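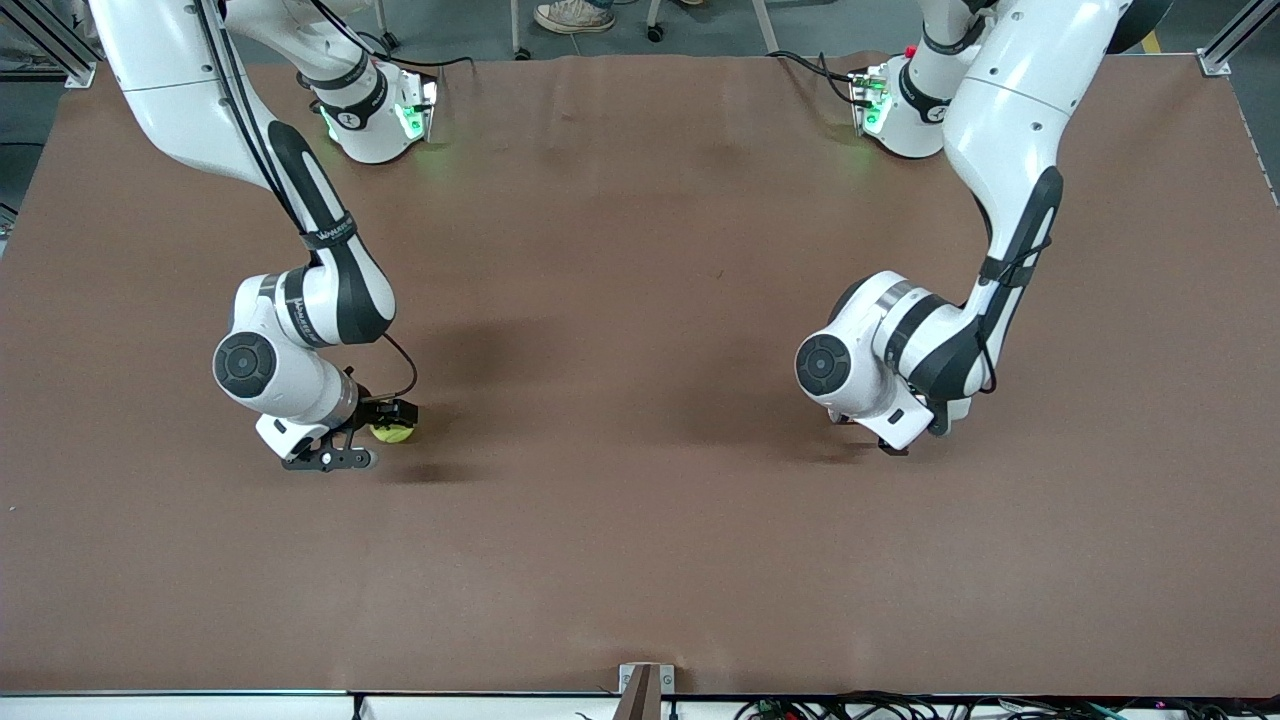
Can it do the washing up yet

10 May 2025

Short answer no. Longer answer below, typed fast as I've got a train to catch and if I don't write it now I won't write it.

People keep asking me this. My mum, my neighbour, the man who came to do the boiler. They've all seen a clip of some robot folding a towel and want to know when they can have one. So I went and spent a day at Drikeck, who let me hang about in their workshop and ask daft questions, and I've been chewing on it since.

First thing. Picking up a tennis ball is fine now. Two arms, plain table, ball, no bother. A ball is about the kindest thing you could hand a machine. Same shape whichever way you come at it, bit of give, fuzzy so it grips, bright so the cameras find it. Doesn't matter if you're a few millimetres out. I watched it go again and again and after a while I stopped watching, and I suppose that's a compliment.

Then somebody swapped the ball for a sock. Oh dear.

A sock has no shape. Or it has a new one every time you drop it. The arm went for the middle, got a pinch of it, lifted, sock hung there like a dead fish, other arm came in to take the toe and closed on nothing. Three goes. Got it on the fourth and everybody was pleased, me included. But I've got a basket with a fortnight of socks in it and I do them in front of the telly without looking.

Éabha Ó Dubhghaill runs the sorting trials there and was very patient with me. They'd done 326 sock pairs in March. I asked how many came out right without anyone stepping in and she said 37. I must of pulled a face. She said the month before it was 23, so. Going the right way! I do see that. Still wouldn't want it near my good jumpers.

What surprised me was how much of the trouble is letting go. I'd always thought grabbing was the hard bit. But put a mug on a shelf and there's a moment where you sort of feel the shelf take the weight, and you let go then. You don't think about it. The arm either lets go too early and you get a clonk or too late and it shoves the mug into the shelf. Two fingers and not much feeling in them. Try it yourself, wear oven gloves and put the plates away. I did, at home. Chipped one.

Shop floor is different, and I'd been lumping them together which was silly of me. Went to Fogh the week after, small packing place, they have one arm that does nothing but lift tins off a belt and into a tray. Same tin all day. It's great. Dull, quick, doesn't get a sore back. Everything round it has been arranged so that it can't go wrong, the belt stops in the same spot, the tray's bolted down, the lights never change. You can't do that to a kitchen. Well you could but you'd have to stop living in it.

And even at Fogh the returns bench is all people. Boxes come back squashed, taped up funny, wrong thing inside, a note in biro. They had a go at automating it with a Zarkeck system and switched it off again. The woman on the bench told me she does the whole thing by how the box feels when she picks it up. Heavy at one end, somethings loose. That sort of thing.

There's the money too. Somebody on the Drandesov forum reckons a home one will be £2000 before long. Maybe. I'd want to know what it does for that. If it's wiping a table that I've already cleared, no thanks, clearing it is the job.

Where I've ended up, for now, and I'll probably change my mind by the autumn:

Hoovering a flat floor, yes, had that for years. Moving one known thing from one known place to another, yes. Loading a dishwasher with your own odd collection of plates and the pan with the wobbly handle, no. Laundry, bits of it, slowly, with someone stood next to it. Making a bed, I haven't seen it done well once. Finding the lid that goes with the tub, ha.

Éabha thinks drying up cutlery will come sooner than I expect because it's hard and shiny and doesn't flop. Spoons first she says. I said knives worry me and she said yes, knives worry her as well.

I'm meant to be going back once they've got towels working, will report. Comments are on again by the way, sorry about last week, I'd ticked the wrong box. Right, train.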